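Search this site Enter search term Search

January, evening, kitchen

I got up at half past five and it was still fully dark. The thermometer at the window showed minus four. I made tea for the thermos and two breads with cheese, and then I could not find the second glove, so I took the gardening ones. They are not good for cold but they have rubber on the fingers, and for turning stones this is practical.

Edeltraud Camenzind picked me up at the bus stop in Lalton. We had the list of bridges with us. There are 16 on the whole river and our part is from the Lalton weir down to Endton, five bridges plus the pipe crossing behind the sawmill, which is not counted as a bridge but where the otter was marking last winter. I asked if we should write it on the form. Edeltraud said to write it on the back.

The rule is that you look at the bank 50 meters up and 50 meters down from every bridge, both sides if you can cross. In my mind this was always a small distance. In waders, on stones with a skin of ice, it is long. I fell one time at the second bridge, only on the knee, and it is now a little blue.

First bridge: nothing. Old mink droppings on the concrete ledge, twisted and with a very bad smell. I wrote it down. Two years ago I would have called it otter with full conviction. Now I know that otter smells rather pleasant, they say of jasmine tea or of hay with fish in it. I don't find the jasmine, to me it is more like the floor of a boat.

Second bridge: nothing, and the knee.

Third bridge, at Patside: here we found it. On the flat stone on the left side under the arch there was one fresh spraint, black and shiny, with fish scales and small vertebrae in it, and beside it two older ones which were already gray and fell apart when I touched them with the stick. So it was here at least two times. I was so happy that I spoke in my own language and Edeltraud had to ask me to repeat. She put the ruler next to it and I held the flashlight. After that we looked for footprints in the sand under the arch and there was one that could be a front foot, with five toes, but the edge was broken by water. I wrote "possible" on the form. Last year I wrote "yes" for such a thing and it came back with a red question mark.

A man with a spaniel stopped on the bridge and asked if we lost something. I explained. He told us he is fishing there for thirty years and he never saw an otter, but he saw a carp without a head in November, lying in the grass, and he had blamed the heron. I said a heron does not carry such a carp. He thought about it for some time. Then he wanted to know if the otters will eat all his fish now. This is the question I get always, and I still don't have a good short answer in English. I said that one otter needs many kilometers of river and does not allow the neighbors in, so there will never be a lot of them. He said "hm" and the dog was already pulling.

Fourth bridge: the ledge is missing. This is the place I am angry about. When they repaired the bridge three years ago they made the walls straight down into the water, smooth concrete on both sides. When the river is high an otter will not swim under, it climbs up and goes over the road. The one that was hit there in the autumn was a female, and she had milk. I don't want to write more about that tonight. There was a promise of a shelf made of wooden planks, screwed to the wall, and we looked for it today and there is no shelf. I took a photo of the wall with nothing on it.

Fifth bridge, Endton: too much water on the right side, nothing on the left. Pipe crossing: one old spraint, dry, I put it on the back of the form as agreed.

Afterward we went to Wallner, to the fish ponds. The old Mr. Wallner did not come out but the gate was open and the camera was still on its post between the two lower ponds. The electric fence is working, I heard it ticking. I think it is good that he did it, he complained for two winters and now he has not lost a fish since the fence is up, so he told Edeltraud on the phone. We changed the batteries and I took the card home.

On the card were 1131 pictures. I have looked at all of them this afternoon with the heater on my feet. It is mostly reed moving in the wind. I noted a cat (gray, the same one every night before midnight), a heron, many times the same branch, one fox very thin, and Burgi Marti's boots when she put up the camera. On the second-last night at 3:40 there is a long low back going out of the picture at the left, and the tail behind it is thick at the beginning and becomes thin. No head. I enlarged it until it was only squares. For me it is the otter. I will send it to Burgi and wait what she says, she is more strict than I am, and the coypu is also a possibility that I must consider. But the coypu tail is like a rat, and this is not like a rat.

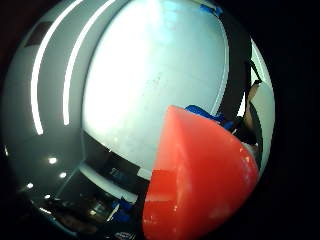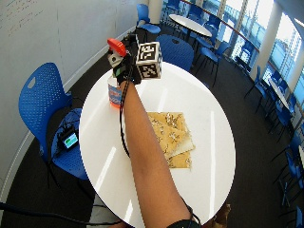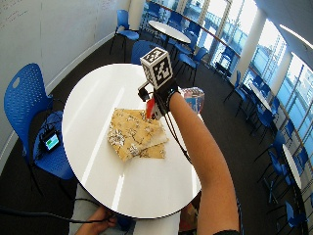
Burgi called at seven in the evening. She has not opened the photo yet, she was busy with the map. She wants the forms from all groups until the end of the month and I promised to type ours tomorrow. From the upper part, above Lalton, she has only one positive bridge so far, and it is the one closest to us. So perhaps it is all one animal. She said that it would be useful to collect the fresh spraint next time, in a tube with alcohol, for the DNA, and that it must be less than one night old and you must be early and it should be cold. I told her it was all this today, only the tube was missing. She will give me six tubes.

I also asked again about the fourth bridge. She wrote to the road office two times and the second time they answered that the planks are ordered. I will write myself now. I have started the letter and I am not sure if "We kindly remind you" is polite or if it sounds offended. Must ask Edeltraud.

To do: dry the waders upside down, not at the heater like last time. Buy glove, or find glove. Wash the stick. Charge batteries, eight pieces. Look up in the book how long a spraint stays black when it is freezing, I wrote "fresh" but with frost it could be two days, and then I would have to correct the form for Patside.

Still minus three outside. The soup is ready.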